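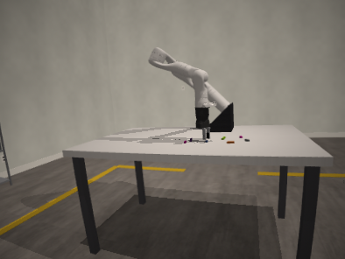

Borghild Eklund thinks anyone curious about AI chips should stand next to the machines for an hour before forming an opinion, and she told me so twice before I'd even found a parking spot.

News > Hardware > Visits

Monday, September 11, 2023
By the Hardware Desk

So off I went to the Grokthorpe open day, out at the old Brekke site, a brick building from 1990 that used to be a phone exchange and still has the loveliest staircase. The company trains its language models there on a chip of its own called Zotex, and the new hall, Nustden, has been running since June with 767 of them.

It's loud in there! They hand you earplugs at the door (take them), and our group of six mostly communicated by pointing. The guide was patient with my questions about cooling, of which I had far too many, and explained that the water leaves the racks warm enough to heat the offices upstairs. I'd have liked to hear more about the power bill, but that got a smile and a change of subject.

Lunch was pea soup. Afterward there was a talk on compilers, with 70 slides, and I confess I enjoyed nearly all of them.

Contact the news desk | Copyright 2023 | Back to top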